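Re: [admins] Travel booking tool, who's happy with theirs?

On Monday Qistina Sumampouw wrote:
> We have 90 people traveling out of the Lernitz office now and I'm still
> booking most of it by phone. My CFO wants a shortlist of tools by December.
> Does anyone here use Wultel? Is the calendar sync any good?

Hi Qistina and all,

We've been on Wultel since spring, and I support 3 execs with it (two easy ones and one who changes flights from the cab!). The calendar sync is great as long as everybody sits in the same time zone. Once somebody flies west it gets creative, and I had a 7 a.m. board call land at 4. I still check every itinerary by hand the night before.

Approvals are the part I love. Anything over $318 a night goes to finance, anything under just books, and I got my Thursday afternoons back. Ask them for the assistant login, though, it's not in the standard demo and you really want it.

I looked at Travov too. Prettier, but they wanted $228 a seat and I couldn't get that past my boss.

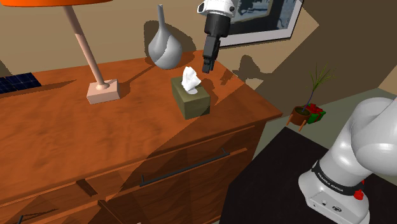
Dresser and lamp, warm version

Call Rutkowska as well if you do a lot of group trips, they were lovely on the phone and sent me a sample contract the same day. Happy to forward it, just write me off list.

Dee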